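Subject: Re: [usov-users] Index rebuild slow after 3,000 records

On 7th December, Siham Lahlou wrote:
> Rebuild takes 152 seconds on our Athumani box with the default
> page size. Before the August release the same job took 70.
> Nothing else changed on the host. Is the new checksum pass
> on by default?

Yes, it is on by default. The pass runs once per record and again on commit, so the cost grows with the record count. Set checksum_mode to commit in usov.conf and restart the indexer. Existing index files do not need to be converted.

If the rebuild is still slow, check the log for "page split" lines. A long run of them means the fill factor is too high for your key length. 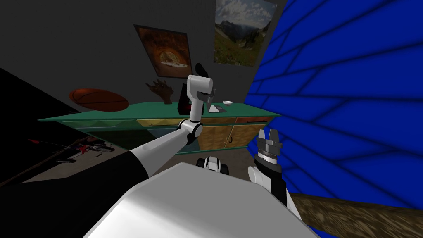
Siham Lahlou replied off list that commit mode brought the time down, but that the log still shows page splits on the long text keys, and asked whether prefix compression is safe to turn on with Clavura exports.

It is safe from version 3 on. Older Clavura exports write keys unsorted, and the indexer will reject them with a key order error. Run the Toson sort step first in that case.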